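Part 2: Setting up your Undullow metal polish tumbler

Okay, you've got the Undullow out of its carton and you've read Part 1 (you did read Part 1, right?). Now we get to the fun bit. I've been running one of these in my garage since August, mostly for old hinges, drawer pulls and a truly silly number of brass cabinet knobs, and I wrote this section because the leaflet in the box is four lines long and one of them is a web address.

Set aside an evening. The actual work is short, but the drum seal needs a couple of hours to settle before you run anything in it.

What you need on the bench

The Undullow base and drum, the lid with its rubber ring, the little hex key from the bag taped under the base, a bag of Skustix media (the fine grade, blue label), a measuring jug, dish soap, and an old towel. If your kit came with the Flillska tray, keep that handy too. You'll use it for rinsing at the end.

2.1 Placing the base

1. Pick a flat, solid surface. A workbench is great. A folding table is not great, and I say that as someone who watched mine creep sideways all the way through a load of hinges.

2. Turn the base over and screw in the four rubber feet. Finger tight is plenty.

3. Set it right side up and press down on each corner. If it rocks, back one foot out a half turn and try again.

4. Leave a hand's width of space behind the motor end so the vents can breathe.

CAUTION: Keep the cord unplugged until you get to 2.4. The switch is on the side and it's very easy to bump with a hip.

2.2 Fitting the drum seal

1. Wipe the lip of the drum with a damp cloth, then dry it.

2. Stretch the rubber ring gently over the lip, starting at the molded arrow and working around both ways at once. It feels too small. It isn't, keep going!

3. Run a thumb all the way around to check for twists.

4. Put the lid on, tighten the knob until it just stops, and let the whole thing sit for 2 hours.

Note: If you bought a used drum, get a new ring. The old ones go hard and they weep gray water onto everything you own.

2.3 Sorting your parts

While the seal is settling, sort your stuff. I can't stress this one enough, and it's the step I skipped for months. Brass goes with brass, steel goes with steel, and anything plated goes in a load by itself with half the soap. Mixed loads come out with a pinkish cast on the steel, and then you're doing the whole thing over.

Take off felt pads, plastic washers and old screws. Paint is a judgment call. The Skustix fine grade will haze paint without removing it, so strip painted pieces first if you want bare metal.

Keep each pile in its own bin, the deeper the better. Metal bins are my favorite for this because greasy hinges don't stain them and you can hose them out in the driveway.

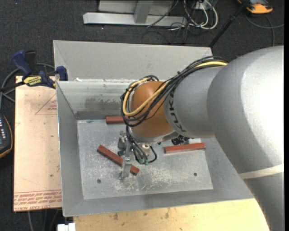
Gray metal bin with a KUKA arm reaching in.

Once your piles are made, look over the biggest pieces. Anything longer than the drum is wide has to be done by hand, sorry. I tried running a long strap hinge on the diagonal once and it left a groove in the liner that I can still feel.

2.4 Loading and first run

1. Pour in 300 grams of media. A kitchen scale is fine, just put a bag over it.

2. Add your parts. The drum should end up a little over half full, counting the media.

3. Add 300 milliliters of cool water and one small squirt of dish soap. Small! Too much soap turns to foam, the foam cushions everything, and nothing gets polished.

4. Close the lid, dry the outside of the drum with your towel, and set it on the rollers with the knob facing away from the motor.

5. Plug in, switch on, and stay with it for the first few minutes. You want a steady swishing sound. Clunking means there's too little in the drum, and silence with a hum means the belt has slipped off.

CAUTION: Never open the lid while the drum is turning, and keep sleeves and hair well clear of the rollers.

2.5 Rinsing

Switch off, unplug, and tip everything into the Flillska tray over a bucket. Rinse until the water runs clear, then dry the parts right away with the towel. Brass will spot if you let it drip dry. Don't pour the gray water down the sink, because the fine grit settles in the trap.

If the belt keeps slipping, the replacement is the Mbwambo 938, sold in a paper sleeve with the number on the front. Fitting it is covered in Part 3, along with cleaning the rollers.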